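3.2 Where the table stands, and who ends up sitting at it

When we first began visiting households in Plilau, we had rather expected to hear about recipes. What people wanted to talk about, warmly and at some length, was where to sit. Of the 85 households that took part, 31 told us they had moved the main table at least once since settling in, and most could say who had pushed for the move and who had grumbled about it afterward.

The older apartments in the Kang district were laid out with a narrow kitchen and a separate dining room, and families there tended to keep the two apart. In the newer Plemano blocks the cooking and eating areas run together, and a pale stone-look top (Figure 4) often came up in our talks as the surface on which homework, bills and supper all took their turn.
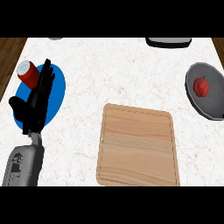

Figure 4. Rendered view of a white, marble-like tabletop with brown wooden flooring beyond its edges.

We should say a word about supper itself, which is a slippery thing to pin down. For some families it meant everyone seated at once. For others it stretched over a whole evening, with one person eating early before a shift and another warming a plate much later - and yet both groups told us, quite sincerely, that they ate together. We kept their own wording in the coding and resisted the urge to tidy it up.

Length of residence mattered more than we had guessed. Households that had been in place for 15 years or longer nearly always had fixed seats, and a guest who took the wrong one was gently steered elsewhere. Newer arrivals were looser about it, and the children in particular moved from chair to chair as they pleased.

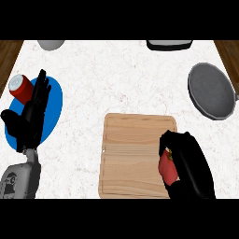
Branislav Hájek, commenting on an earlier draft, wrote that fixed seats may have less to do with the years spent in a home than with the age of the people in it, and that he would want to see the two pulled apart before trusting the pattern. We think this is a fair point, and we return to it in Section 4, although our June visits were too few to settle the matter.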